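Urndale Folding Screen, Woven Panels - Light Tan

A room divider from Witier for closing off a corner of a shared room.

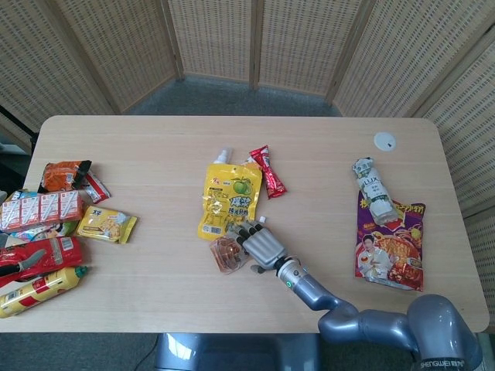 The panels are joined by narrow wooden frames and fold flat for storage. Set the screen in a curve - it stands more steadily that way than in a straight line, on carpet or hard floor. The open weave lets some light through, so it will not darken the space behind a table.

Panel width: 57 cm
Stock code: 477
Delivery: 9 working days
Goes with: Phelan side table, Sumia floor lamp

Wipe with a dry cloth. Indoor use only. Extra panels are sold singly and come with hinges and screws.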